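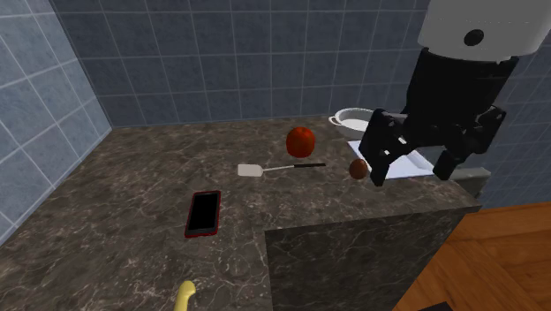 Figure 1. Simulated kitchen corner with the arm over the counter, general view.

Equipment Planning for a Countertop Manipulation Cell
Project report, prepared by Farzana Begum
Submitted Fri 13 March

1. Purpose

The department intends to set up one physical manipulation cell for the spring lab course. This report covers what has to be bought, what can be borrowed, and which purchases can wait until the simulation work is finished. It does not cover control software or grasp planning, which are in the companion report.

All sizing decisions were made in simulation first. The reason is cost. A wrong arm cannot be returned once it has been bolted down, and the October purchase of the old linear stage showed how long a replacement request takes to clear.

2. Method

A kitchen corner was modeled with an L-shaped counter in dark marble, tiled walls on two sides and a wood floor. Household objects were spread over the counter, among them a bowl, a spatula, a phone in a red case and a white tray. The arm was then driven to positions above the counter, and the views were checked for three conditions:

Reach: can the gripper get to the objects without the wrist housing meeting the wall.
Clearance: can the fingers open fully above the tray and beside the bowl.
View: what can be seen of the object from each camera position when the gripper is close.

Each condition was scored pass or fail. Partial scores were tried in the first week and dropped, as two people scoring the same run did not agree.

The objects set the list of props to buy. Most can be bought at any grocery or discount store and are carried in the budget as one line. Food items will be replaced by plastic copies in the physical cell. The tray is the exception. Its size affects finger clearance, so it must match the model and will be cut in the shop.

3. Arm

Two suppliers were asked for quotes, Gevbridge and Eltero. Both offer an arm that meets the reach condition with the base mounted off the counter. The Gevbridge quote includes the controller and a floor stand. The Eltero quote is lower, but the stand is priced separately and the lead time is 16 weeks against 8.

The lead time decides the matter. An arm that arrives in 16 weeks misses the course. Gevbridge is recommended, and 50 percent of the total budget is set aside for the arm, controller and stand together.

One open point is the power supply. The lab bench circuits are shared with the machining room, and the facilities office has not yet confirmed that the controller may be connected to them. If a separate circuit is needed, the cost falls outside this budget.

4. Gripper

A two-finger gripper with jointed fingers was modeled. Suction was considered and rejected for this course. It would handle the phone and the tray well but does little for a spatula handle, and it adds a compressor to the list.

The supplier for the gripper is Mahlangu. Their adapter plate fits the Gevbridge wrist without machining. Spare fingertips should be ordered with the first purchase – the shipping charge on a second small order is close to the price of the tips.

The close view in Figure 2 was used when planning the wrist camera. With the camera near the gripper, the black housing takes up a large share of the picture along the bottom, and items lying beneath it are nearly all hidden. The open space between the fingers shows clearly against the veined marble. A wrist camera is therefore useful for the final approach but cannot be the only camera in the cell.

Figure 2. View from close above the open gripper, with counter edge and parquet beyond.
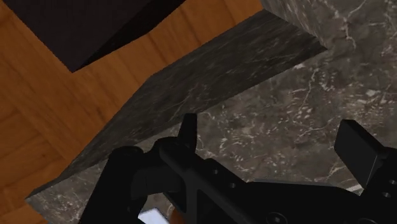 5. Cameras and Mounts

Two cameras are planned, one at the wrist and one fixed at a raised position looking down on the counter, similar to Figure 1. The fixed camera will go on a Rerner wall bracket. The bracket has to be screwed into the wall studs, as a clamp on the counter would pick up vibration from the arm.

Camera cables are often left out of student budgets. The run from the wrist to the controller must follow the arm with slack at each joint, and a cable of ordinary length is too short. Long cables and clips are listed as their own line.

6. Counter and Surface

The marble in the model will not be reproduced. A stone counter is heavy and expensive, and its only effect on the work is visual. A plain bench top with a printed vinyl cover is planned instead. The pattern should keep the dark base and pale veins, because small dark objects are harder to pick out against it and the course exercises should include that case.

7. Budget Split

Arm, controller and stand: 50 percent
Gripper, adapter plate, spare tips, cameras and cables: 42 percent
Bench top, vinyl cover, tray stock, wall bracket and props: 8 percent

There is no reserve in this split. If either quote rises before the order is placed, the second camera is the first item to be put off – the exercises can begin with the fixed camera alone.

8. Order of Purchase

The arm goes first, together with the request to facilities about the circuit. The gripper order follows once Gevbridge confirms the wrist type in writing. Cameras, cables and the bracket can be ordered at any time after that. The bench top is to be cut after the floor stand has been delivered and measured.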